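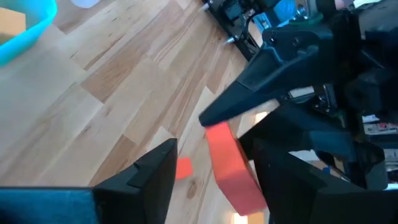 **Can the scoreboard be run from the press box and the dugout table at the same time?**

Only one console can be live at once. The second one can sit on standby and take over, see section on handing over further down.

## Setting up the Plustuvell console on game day

For whoever has the board that night. Assumes the board itself is already bolted up and wired – if it isn't, wrong section, go back to Installation. Old hands can skip to Clock and Count.

What should be in the case:

- console (gray key cover on)
- power supply, the one with the yellow tape on the plug
- antenna, short
- antenna, long, only for the far field
- spare key cover
- data cable for the press box wall jack
- laminated card with the key shortcuts

If the card's missing tell Tayla Fairweather, she has the file and can print another. Don't run a game from memory the first time.

### Power up

1. Breaker for the board first. It's in the Clurkura panel behind the first base bleachers, row marked FIELD. Up is on.
2. Wait for the board to run its test pattern. All eights, then blank, then a single dot in the bottom corner. The dot means it's listening.
3. Screw the antenna on to the console. Finger tight. No pliers.
4. Plug in the power supply. Console end first, then the wall.
5. Hold the green key till the screen lights.
6. It asks for a sport code. Baseball is 1070. Press ENTER.
7. It asks RESUME GAME? Press NO for a new game. YES brings back the last score, which is what you want after a power cut and not what you want at 6:30 pm with the teams lined up.

> **Caution:** never attach or remove the antenna with the console on. It can take out the radio board and that's not a warranty repair.

> **Note:** softball has its own code, on the back of the card. Count and outs work the same but the inning default is different. If the board shows seven innings for a baseball game you put in the wrong code. Power off, start agian.

### Pairing with the board

Normally not needed. The console remembers. You only do this if somebody swapped consoles or the dot never goes away.

1. Console on, sport code in.
2. Press MENU, then scroll to RADIO.
3. Set channel to 9. Both fields used to share one and the scores bled across, so please leave it where it is. The practice field is on 3.
4. Press ENTER twice.
5. Dot goes out, zeros come up for home and guest. Done.

Still a dot? Check the antenna. Then check the channel again. Then walk the console closer, down to the backstop, and try from there. If it pairs at the backstop but not in the press box, use the long antenna.

If nothing works use the cable. Press box wall jack, left-hand port. The console switches to wired by itself and shows a small W at the top of the screen. Wired beats radio every time for playoff games, by the way. Just can't walk around with it.

### Team names and lineups

Names on the board are eight characters, no more. Longer ones get chopped from the right, so type your own short version.

1. MENU, TEAMS.
2. Pick GUEST. Type the name with the number keys, same as an old phone.
3. ENTER. Repeat for HOME.
4. Lineups are optional. If you want the batter's number to show, enter jersey numbers in batting order and press SAVE after each one. Not at the end. After each one.
5. Press LINEUP CHECK and read them back against the card from the coach.

Get the cards before the umpires' meeting. After that the coaches are busy and you'll be chasing them. Late changes go in under SUBS, don't retype the whole list.

The accent and special letters are under the zero key. We had Brøndum as a sponsor on the name panel last April and the ø is in there, keep pressing, it comes after the plain o.

### Clock and count

The bit you'll use most.

- **BALL, STRIKE, OUT** – one press adds one. 
- **CLEAR COUNT** – balls and strikes to zero, outs stay.
- **NEXT HALF** – clears everything, flips the inning arrow.
- **RUN +** – one key for each team. Guest left, home right.
- **HIT / ERROR** – only shows if the lower panel is on.

The console doesn't clear the count on a walk or a strikeout unless AUTO is on. Leave AUTO off till you're comfortable. It gets confused by a dropped third strike and then you're fixing it with the whole crowd looking at the board.

To fix a mistake:

1. Hold EDIT.
2. Press the key for the number that's wrong. It flashes.
3. Type the right number.
4. Let go of EDIT.

Watch the plate umpire, not the ball. If you and the umpire disagree on the count the umpire's right, change the board. Don't wait for someone to yell up.

> **Note:** the game clock runs on its own and does not stop for injuries or mound visits. Stop it yourself with TIME. Red light on the key means it's stopped.

### Handing over to the second console

Needed when the operator has to leave mid-game, or when the press box is wanted for radio.

1. Turn on the second console. Same sport code. Same channel.
2. At RESUME GAME? press STANDBY (the blue key), **not** YES or NO.
3. It copies the score across. Takes a few seconds. Compare both screens.
4. On the first console press RELEASE.
5. On the second press TAKE.
6. Add nothing until the board blinks once.

Do this between half innings. Never with a runner on. If both consoles say LIVE, turn the first one off right away – two live consoles fight and the board flickers between scores.

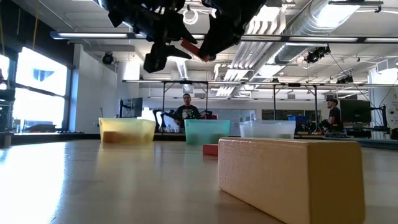 ### Brightness and messages

1. MENU, DISPLAY.
2. Day games: HIGH. Evening games: start on HIGH, drop to MED when the field lights come on.
3. LOW is for rain delays and for after the game. Neighbors on the hill side have asked, and it's a fair ask.
4. Messages are stored in slots. Press MSG and the slot number. MSG again takes it off.

Slots we keep filled: welcome, anthem, seventh inning stretch, rain delay, lost child, move your car, thanks and drive safe. Overwrite any of the others. If you want to show attendance, type it after the word CROWD and leave off the comma, the board can't do commas. So CROWD 2000 and that's it. Get the number from the gate, please don't guess it from the window.

Sponsor messages come from the Iltura stick. It goes in the port on the side of the console, label up. They play between innings by themselves if SPONSORS is ticked. If one shows up mid inning, press MSG twice and it goes away.

> **Caution:** don't pull the stick while the light on it is flashing. The message file gets scrambled and Rawiri Ashby has to rebuild it by hand.

### Shutting down

1. Leave the final score up until the teams have shaken hands.
2. Write the score in the log. Pen.
3. Press MENU, END GAME, ENTER. Board goes blank with the dot.
4. Console off, hold the green key.
5. Unplug at the wall, then the console end. Antenna off last.
6. Breaker down.
7. Everything back in the case. Key cover on the console, cable coiled loose, not wrapped tight round the power supply.

Rain in the forecast? Breaker down staight after the last out, log can wait.

### Quick fixes

| What you see | Try this |
|---|---|
| Dot won't go out | Antenna, channel, then the cable |
| Wrong number of innings | Wrong sport code, restart |
| Half a digit dark | Bad segment, note it in the log, keep playing |
| Console beeps every minute | Low voltage, use the other outlet |
| Score jumps back and forth | Two consoles live, turn one off |
| Keys stick | Key cover on crooked, reseat it |
| Lower panel blank | DISPLAY, PANELS, tick LOWER |

Anything else, write down what the screen said word for word and leave the note in the case lid. Next section is the pitch speed display.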